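The Floor, Start to Finish (well, nearly)

I promised a few of you I'd put the floor pictures up once the furniture was out of the way, so this page is all floor. If you came for the kitchen cabinets, those are on the Staswood page, and they'll have to wait for some daylight.

Quick background. We had carpet in the big room for years, and under it was a layer of old glue that took me most of July to scrape up. I went back and forth on wood and then on vinyl, and in the end I picked big square tiles in a very pale gray, almost white. The line is called Herath and I bought it through Fimlow, who had 205 tiles in one batch and held them for me while I dithered. The bill came to $1,475 with the grout and the spacers, and I did the laying myself – slowly, on my knees, with the radio on.

The grout was the big argument in our house. I wanted it dark from the start. White grout looks lovely for a month and then it looks like the inside of a teapot! A dark gray line also shows off the squares, and I kept it thin so the room wouldn't turn into graph paper.
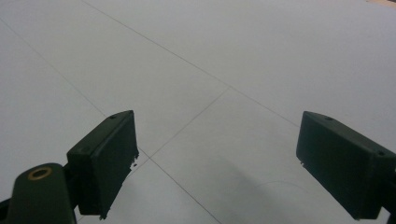
Dark grout is the only way to go with pale tile, a reader wrote in after my last update, but she wanted to know if I'd sealed it, as hers went blotchy by the back door and she ended up redoing two whole rows.

I did seal it, yes. Two coats of the Vindico sealer, put on with a little foam brush and wiped off the tiles before it could haze. I started after dinner and was still at it at 11 p.m., so don't believe the label when it says it's an evening job (okay, it was an evening, but a long one). I let the first coat sit overnight, then did the second with the windows open.

For cleaning I just use warm water and a flat mop, and a drop of dish soap if someone has walked in with muddy shoes. The smooth finish is so easy to wipe down! It does show every crumb, though, so I sweep more than I used to.

Still to do: the baseboards, the strip by the hall door, and a rug if I can find one I like. I've looked at 356 rugs online and saved two, both too small.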